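How to get your packing crew ready for automation (without losing them)

I run the packing floor at Gramley, and in March we started moving our gift box line over to robots. I've had more than 300 messages asking how we did it, so let me write it down once and be done with it!

Step one: let the people who do the job teach the job. Our packers work through it with grippers in their hands, one box at a time.

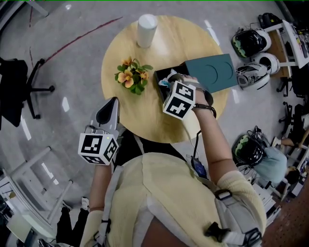
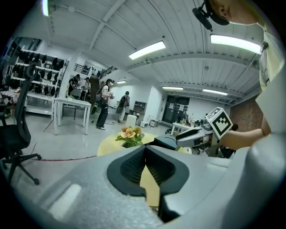 Work at the round table.

Start with one task. We picked opening the box and tucking the soft item in, and left ribbons alone (ribbons are awful, ask anyone at Ravia). Write down what counts as done before anyone begins, and let the packers write it.

Next, keep the turns short. We settled on 90 minutes and then a swap, and wrists were a lot happier for it. Pay the training hours at a higher rate too – it's skilled work and people notice if you pretend it isn't.

Then talk about jobs early. I waited too long and the rumors got there first. What changed for us: less lifting and folding, more checking, and a few folks now spend most of the day sorting out the odd orders the machines can't handle. Two of them hate it and went back to the loading dock, and that's fine.

Last thing, keep a manual line open. Ours still does 87 boxes a shift, and I wouldn't close it yet.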